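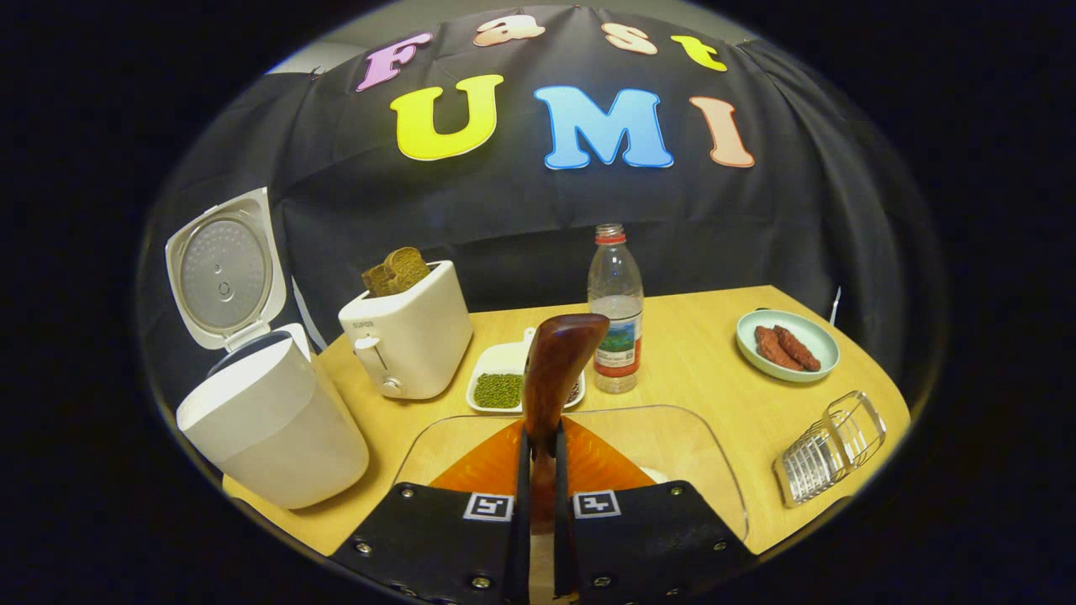

Match analysis notebook, January

Lilport v Doucette, second viewing. Coding room, started 7:40 am, coffee machine broken again.

Carrying on from the set piece pages. Today only the press and what happens right after it. Vimala wants the pressing triggers recoded before the Marent game so everything below is in the new scheme (T1 = back pass, T2 = bad first touch, T3 = fullback receiving side-on). Old codes still in the first half file, do not mix.

First half

Lilport in a 4-4-2 out of possession, goes to 4-2-4 when the ball reaches their left center back. Not sure it's planned. Right winger jumps early, right back doesn't follow, big hole behind. Doucette found it twice before the water break and did nothing with it, poor final ball.

T1 works fine. Strikers curve the run, keeper forced long, 6 wins the header or at least the second ball. T3 is the mess. Winger goes, fullback stays, 8 gets dragged across and then the middle is open. Same thing I wrote up after Tudania. Same player late too.

Counterpress: good on their left, lazy on the right. Counted recoveries inside the first few seconds after a loss, got 11 for the half, but 4 of those are really just Doucette kicking it out. Need a rule. My vote is a recovery only counts if we could play the next pass. Ask Vimala.

Second half

Drop off after the hour. Block sits deeper, the distance between back line and strikers gets huge, no one squeezes up. Doucette's 10 turns in the pocket whenever he feels like it. Their goal comes from exactly there: he turns, slips it outside the right back, cutback, tap in. Watch it from the high angle, the broadcast angle hides the fact that our holding mid is already jogging.

Subs: both like for like. Would of liked a third body in midfield at that point, even for ten minutes, just to stop the turn. Instead we got fresh wingers running at a low block of our own making.

Tagging notes

Re-ran the file with the new codes. Timeline drifts by 2 seconds after half time, fixed by resyncing on the kickoff whistle. Clip export still chokes if the playlist is long. Split it in two.

Sample size worry. We have a bit over one half season in the T scheme and Vimala keeps reminding me that 2000 tagged events sounds like a lot until you filter by zone and opponent shape and you're left with a handful. So no percentages on the slides. Clips only, and say how many games they come from.

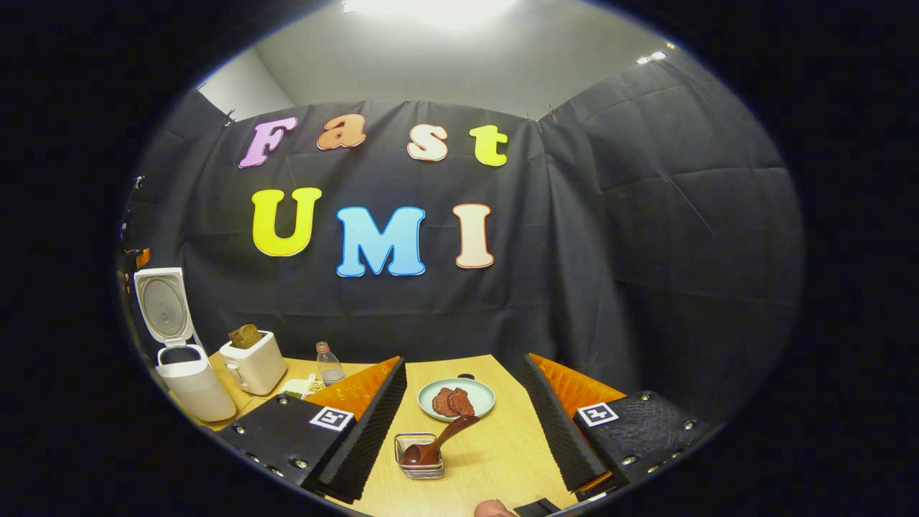 Slides for the player meeting. Last lot were unreadable from the back row, pale gray text on a grass still, everybody squinting and the fullbacks gave up. Want it bold this time, one or two words per slide and a plain dark background. Like the "Fast" up on the black cloth, yellow t, fat rounded letters, you get it in one look. So: JUMP. HOLD. SQUEEZE. One color per trigger and keep the same color on the clip borders. T1 yellow, T2 blue, T3 pink. No arrows unless the arrow is moving.

Order of clips: start with two good T1s so they don't sulk, then the T3 problem with the Tudania clip and the Doucette clip back to back, then the goal. Pause on the holding mid before the turn and let them say it themselves. Shut up for once.

Marent, first look

Only watched the one game so far. Back three, wingbacks very high, keeper comfortable on both feet so T1 won't get us much. The left-sided center back carries the ball a long way out and leaves acres behind him. If our right winger holds instead of jumping we can trap him against the line and go straight in behind. Opposite of what he's been doing all season, so it needs a full session on the grass, a slide wont do it.

They rest players at corners: leave three up, which pins our fullbacks. Check if that's every game or only when losing.

Throw-ins long from the right only. Near post flick.

To do

- get two more Marent games, ideally one away
- recode first half of Doucette, zones 3 and 4 only
- agree recovery definition w/ Vimala
- delete the duplicate Tudania playlist, NOT the one with her comments
- ask the coaches who covers the right back if the winger does jump. I've had three diffrent answers

Left it at 12:15. Export running, second playlist still to go.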